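3.2 The chili table

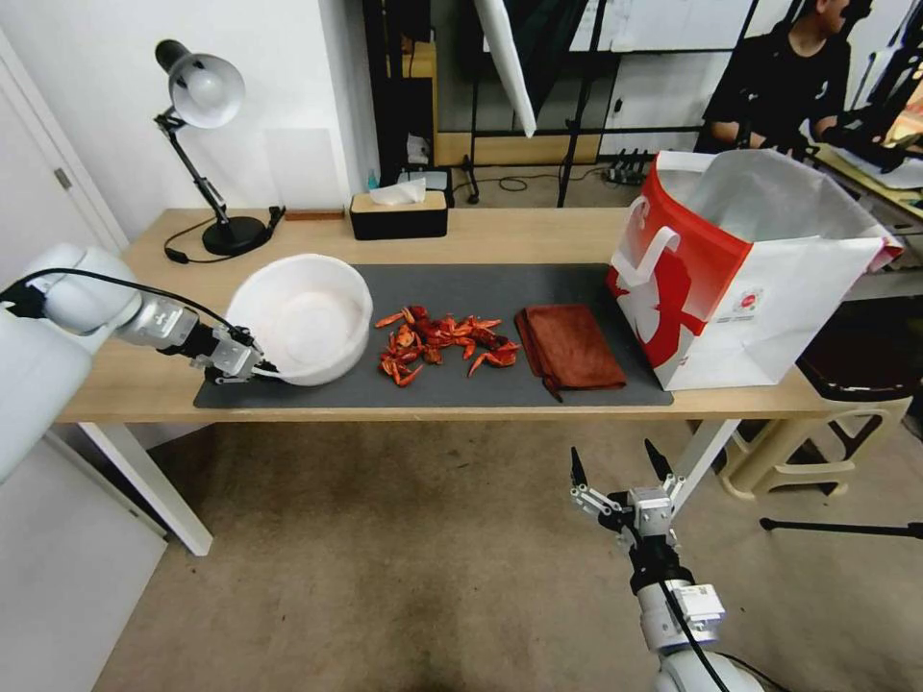

I should say up front that I never planned to write a whole section on chilies. Our study was meant to be about where people put things down when they sort food at home, and dried peppers got in because Sheena McIver had a lot of them and kept offering! But they ended up being my favorite part of the work (Temitope Haruna would say the lentils were better, and she is welcome to her own section, see 3.4).

So, the job. Each person got a pile of dried red chilies and a bowl or basin, and we asked them to pick out the pods they would cook with and put those in the basin. We didn't say what counted as a good pod. We gave them 15 minutes, and most people wanted less. There were 80 sessions in all, run between breakfast and lunch in June, and I sat in on far more of them than I needed to.

Figure 2. Layout of the chili table: white basin, loose chilies and folded towel on the dark gray mat, with the paper shopping bag at the right end of the table.

What I like about the layout in Figure 2 is how ordinary it is. The chilies lie between the basin and the towel, so whichever way you reach you're crossing something. Dried pods are awkward things to pick up, too. They're curved and shriveled, they hook onto each other, and once a few have broken you have small pieces mixed in with the whole ones. People had strong feelings about the pieces! Skye Baird's group swept them straight into the basin with the rest, while the Stamholm group mostly set them to one side of the mat and then asked us whether that was allowed (it was).

The towel was Torquil Ogilvie's idea. He wanted something soft that people could use or ignore, and we wrote down which they did. Some wiped their fingers on it after every handful, some spread it out and sorted on top of it, which I hadn't thought of at all, and 10 people never touched it. I had guessed that the spreaders would be the slow ones. They weren't, and I still don't have a good explanation for that.

We left the lamp and the tissue box toward the back of the table, out of the sorting area, and told people they could move anything they liked. Hardly anyone did. Sang Trương has coded all the moves by hand and the full table is in Appendix B, along with the wording of the instructions, which changed slightly after the first 15 sessions when we swapped "good" for "the ones you would use."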